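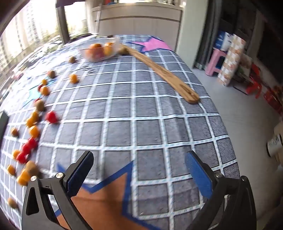
Hand-held gripper with the fingers open. The blue pads are the parts covered in this item.

Bench notes: pads and finger screws on the hand-held grippers
Wondimu Sisay, Merketlow workshop, 7/28/24

Two of the hand-held units came back from the Birkcombe apartment with the same complaint: small round fruit was slipping out of the fingers at the end of the close. Both had been used on the fruit pickup task, which is cherry tomatoes and other small fruits spread over a cloth and moved one at a time to a clear container. Neither unit had a fault in the linkage. The pads had picked up a film of juice and lint, and on one unit the left pad had also crept forward on its finger, so the two faces no longer met flat.

The work is simple and can be done at the site. Each kit should have a driver that fits the finger screws, a lint-free cloth, a soft brush, a small bottle of plain water with a drop of dish soap, and one spare pair of pads. If anything is missing from your kit, write it on the return card.

Cleaning

Open the fingers fully and rest the unit on its back. Brush the texture of each pad lengthwise, then crosswise. Seeds and skin lodge in the grooves near the tip and a dry wipe will not lift them. Follow with the damp cloth, then a second cloth with no soap on it. Do not use alcohol. It left the old Stullolier pads shiny after a month and we have no reason to think the current ones will do better.

Let the pads air dry for 10 minutes before closing the fingers. Closing them wet presses the faces together and traps water between them.

Check the cutouts in the finger frames while you are there. Stems and bits of thread collect in the corners. They do no harm to the grip but they show up in the recordings.

Pad alignment

Close the fingers slowly with nothing between them and look at the gap from the tip end. The pads should touch along the whole face at the same moment. If the tips touch first, one pad has moved or one finger is loose at its mount. Check the mount first. Hold the finger near the root and try to rock it sideways. Any movement you can feel is too much.

Snug the screws by hand with the short driver. Work from the root of the finger toward the tip, a little on each, then go around again. The left side tends to loosen sooner on our units. The likely cause is the way people set them down, always on the same side.

If the mount is firm and the tips still touch early, the pad itself has crept. Peel it off, clean the finger face, and fit a new one. Change both sides even when one looks fine. A worn pad against a fresh one pulls the fruit toward the fresh side, and the operator ends up correcting with the wrist.

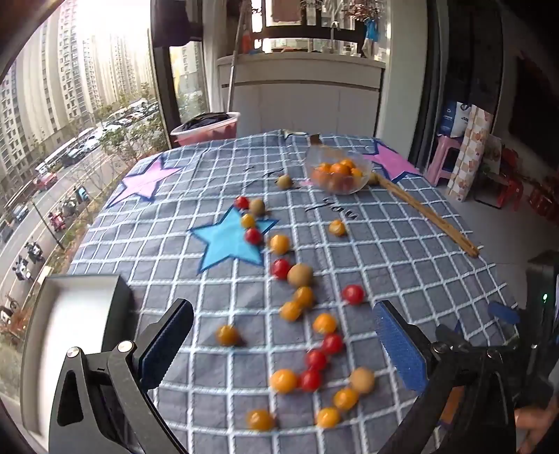 After fitting, run the short check before going back to recording. Put out a few cherry tomatoes and a few of the firmer fruit. Pick up each one, hold it for 4 seconds, turn the wrist a quarter turn each way, and put it down. A tomato should come out with no mark from the pad texture. If it is marked, the operator is closing too hard, often a habit picked up from working with dirty pads. Have them repeat the check with a lighter hand before you touch the hardware again.

Use fruit that is already part of the task. Substitutes such as beads or rubber balls pass on pads that fail with real tomatoes.

Intervals

Wipe the pads at every break in a fruit session. Do the full brush and wash at the end of the day. Check the screws each time the unit goes back in its case. Replace the pads after some 19 hours of fruit work, or sooner if the texture at the tip looks flat. Cloth and kitchen tool tasks are easier on them, and for those the old November schedule still applies.

Log the pad change on the card in the lid with the unit number and the task. The Pacheco team has been leaving the task blank, and without it the hours cannot be compared between sites.

Spares

Pads are now packed in sets of 4, enough for two full changes on one unit. Left and right are the same part. Finger screws are in the small bag under the foam; please do not replace them with whatever is in the drawer, as a longer screw will bottom out before the finger is tight. Requests for spares go to the Merketlow bench with the next case return.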